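Surfaces and Linings > Counter and Wall Boards > Patterned Ranges
Print this page | E-mail this page

Treltance Patterned Boards

Oct 24, 2025
By Zarmeena Mengal, Product Information, Wernon

Treltance is the Wernon range of patterned boards for counters, shelves, window sills and dry wall areas. It is supplied to joinery firms, shopfitters, schools, clinics and local authorities, and to private customers through appointed stockists. The boards are delivered finished on the face and on all four edges and may be cut on site or at our works.

This page applies to boards ordered under the current price list. Customers holding boards from the earlier Treltance series should consult the information sheet supplied with their order, as the fixing details differ and the two series should not be joined in the same run.

Where the range is used

Most Treltance boards are fitted as reception counters, serving hatches, shelves in waiting areas and tops for low storage units. The range is also specified for the inner lining of display alcoves and for the wall behind a hand basin, provided that the joint between board and basin is sealed as described under Fitting.

Treltance is not intended for outdoor use, for floors, or for the inside of shower enclosures. It should not be fitted directly beside a cooker or above a radiator without a heat guard. Customers who need a surface for any of these positions are asked to speak to the sales office, who can advise on other Wernon ranges.

Boards may be used in buildings that are let out for public events. In such buildings we recommend the heavier edge profile, which stands up better to trolleys and stacked chairs. The standard edge remains available for all sizes and is the usual choice in offices.

Patterns

The range is offered in plain, stone and marble patterns. Plain boards have no direction and may be turned to make the best use of the material. Stone patterns have a fine, even grain and can also be turned, although we suggest that all the boards on one counter are laid the same way round.

Marble patterns need more thought. The veins have a direction, and the eye follows them along a counter and up a wall. The position of the veins varies from one board to the next, and small hand samples cannot show the whole of the pattern. We advise customers choosing a marble pattern to see a large board before placing an order. Showroom visits can be arranged through the sales office.

The marble pattern most often ordered is Vukosia, a white ground with brown and tan veining. It is chosen for rooms that have timber doors or warm-coloured flooring, where a grey vein can appear cold. It is available in gloss only. A satin version was considered during the last review of the range, but the veins lost too much of their depth and it was not taken forward.
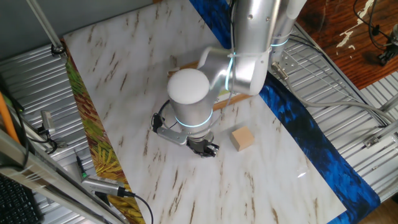 White marble pattern with short brown and tan veins, gloss surface.

Colour and pattern are checked against a master board kept at our works. Slight differences between production runs are normal. Where a large area is to be covered, all boards should be ordered together and the words "single run" entered on the order form. We cannot undertake to match boards ordered at different times.

Sizes and weights

Sill and shelf boards are supplied in a standard depth of 355 mm. Counter boards are made to the depth stated on the order. Matching upstands are 100 mm high and are supplied in the same pattern and finish as the board they accompany. The direction of the veins on an upstand follows its length unless the customer asks otherwise in writing.

The heaviest counter board in the range weighs 58 kg. Boards of this size must be lifted by a suitable number of trained people or with proper lifting equipment, and the route from the delivery point to the room should be checked beforehand. Stairs with a tight turn are a frequent cause of damaged corners. If a board cannot be carried in safely, the order may be divided into shorter lengths with a factory-cut joint, and this should be settled before cutting begins.

Exact lengths and thicknesses are given in the price list. Special lengths are made to order and cannot be returned once cut.

Delivery and storage

Boards are delivered on edge, face to face in pairs, with a protective sheet between them. On arrival they should be examined in good light. Any scratch, chip or fault in the pattern must be reported before the board is cut or fixed. A board that has been cut is taken to have been accepted.

Store boards flat, indoors and fully supported along their length. They should be left in the room in which they will be fitted overnight before work begins, with the outer wrapping opened at both ends. New plaster and floor screed should be dry. Do not lean boards against a wall, and do not use a stack of boards as a work table.

The protective film on the face should stay in place until other trades have finished. It should not be left on a board that stands in direct sunlight, where it becomes difficult to remove.

Fitting

Fitting should be carried out by a competent joiner or shopfitter. Full instructions are packed with every order and the notes below do not replace them.

Base units must be level and firmly fixed. Check the whole run with a long straight edge before the first board is lifted into place. Cut with a fine-toothed blade, from the back of the board where a hand-held saw is used, and support the waste piece until the cut is complete. Inside corners of cut-outs should be rounded. A square inside corner places strain on the board and may lead to a crack, and damage of this kind is outside the guarantee.

Leave a gap of 2 mm between the board and any wall. The gap is covered by the upstand or filled with a flexible sealant. Adjoining boards are drawn together with the connectors supplied, and the joint is sealed with the joint paste packed with the order. Wipe away any surplus paste at once with a damp cloth.

With marble patterns, lay all the boards out loose before cutting and stand back to look at the whole run. It is often possible to improve the appearance of a joint by exchanging two boards or by turning one end for end. Once the arrangement is agreed, number the boards on the back in pencil. On larger contracts we ask that the client or the client's agent should see the layout and sign for it.

Cut edges must be sealed on the same day. Edge strip in each pattern is available in rolls and should be ordered with the boards.

Cleaning and daily care

For daily cleaning, use a soft cloth, warm water and a mild washing-up liquid. Rinse with clean water and dry with a second cloth. Gloss surfaces show marks from hard water more readily than satin ones and benefit from careful drying.

Do not use scouring powder, wire wool, wax polish or bleach. Tea, coffee, ink and fruit juice should be wiped up promptly. Where a mark remains, a cloth dampened with methylated spirit may be tried on a small area that is out of sight, with the windows open and no flame nearby.

Use a chopping board and heat mats at all times. Heavy objects with a rough base, such as unglazed pots, should stand on felt pads. Light scratches on a satin board can usually be reduced by an approved repairer. Deep scratches on a gloss board cannot be repaired invisibly, and replacement of the section is generally the better course.

Schools and clinics with a contract cleaner are advised to give the contractor a copy of the care sheet. It can be obtained from the sales office in large print on request.

Accessories

The following items are stocked for the range:

Upstands, 100 mm, all patterns
Edge strip in rolls, standard and heavy profile
Connectors and joint paste
Flexible sealant in white, cream and mid grey
Heat guards for use beside cookers
End caps for open shelves
Care kit with two cloths

The support brackets previously listed on this page have been withdrawn. Customers fitting floating shelves should use the Østergaard bracket, which is sold separately and has its own loading table. The loads given in that table must not be exceeded. The bracket is not suitable for hollow walls unless a timber batten has been fixed behind the lining.

Samples and ordering

Hand samples of every pattern are available without charge to trade customers. Private customers may borrow samples from their nearest stockist against a small deposit, which is refunded when the samples are returned clean and undamaged.

Orders must be made in writing and must state the pattern, finish, edge profile, length, depth and number of boards, together with a drawing for any board that has a cut-out. Drawings should be viewed from above and marked with the front edge. We will return a confirmation drawing for signature, and cutting does not begin until the signed copy has been received.

The works will close for annual stocktaking in November. Orders for stock sizes will continue to be accepted during the closure and will be processed in the order received. Delivery of made-to-measure boards will take longer than usual, and customers with a fixed opening date should tell the sales office when they ask for a quotation.

Guarantee

Treltance boards are guaranteed against faults in manufacture when fitted and cared for in line with the printed instructions. The guarantee covers the supply of a replacement board. It does not cover labour, redecoration or loss of trade, and it does not affect the customer's rights in law. Claims should be sent to the sales office with the order number, which is printed on the back of each board and on the delivery note.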